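Table tidy at Ellier - a quick update

Sorry this one's short, the printer deadline is in 16 minutes and I've still got the Putano piece to finish.

First, thanks to everyone who dropped things off for the shared room at Ellier after the March shout-out. We now have a bookcase, 3 lamps and more mugs than hooks. No more mugs please! Cushions still welcome, clean ones.

Second, the tables. They keep turning into a dumping ground. Cups, post, chargers, half a jigsaw. The Margaritis reading group had to clear up for a good while before they could even sit down, which isn't fair on them. So new rule from 18th May - whatever is left out at closing goes in the big Fustix crate by the door. Crate gets emptied every two weeks. Put your name on stuff you care about, espescially bottles and tupperware.
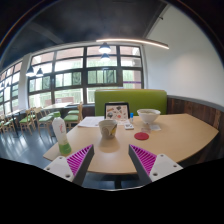 Small things are what get us every time. Nobody leaves a coat behind, but slips of paper and bits from the bottom of a bag, they pile up fast. Paper cups can go straight in the bin, like the one with the grey and yellow swirls. Loose papers - take them home or use the tray. The white bowl lives on the shelf with the others, and the red coaster goes back in the drawer, there should be a set in there. Bottles with a bit left in, cap on and under the sink please.

Next clear-out date to follow. Bring gloves if you've got them, and a box or 2.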